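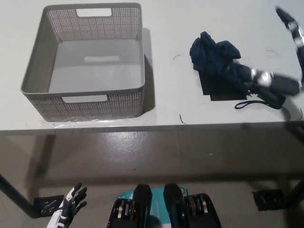 Stasteck have confirmed that their autumn tour, postponed in April, will resume next month with a reduced schedule of five dates. The opening concert remains at Skurholm, where the main stage is outdoors and the seating is uncovered. Patrons are advised that full-size umbrellas will not be admitted. A folding umbrella, such as the navy one with the black handle, is permitted provided it stays closed during the performance. I support this rule, having spent most of an earlier concert behind a golf umbrella.

Tickets purchased for the original dates remain valid. Refunds may be requested from the point of purchase until the 17th, after which returned seats will be offered to the waiting list. The second venue, the Drisis, has a capacity of 200 and is already fully subscribed.

Cusi will open at three of the five concerts. Their recent recordings favour slow organ parts and very little percussion – a considerable change from the first album, and one that I expect will suit the smaller rooms. The support act for the other two evenings has not been announced.

I will attend the Skurholm concert and intend to publish a set list here the following day. Readers who hold spare tickets for the Drisis are welcome to leave a note in the comments – face value only, please.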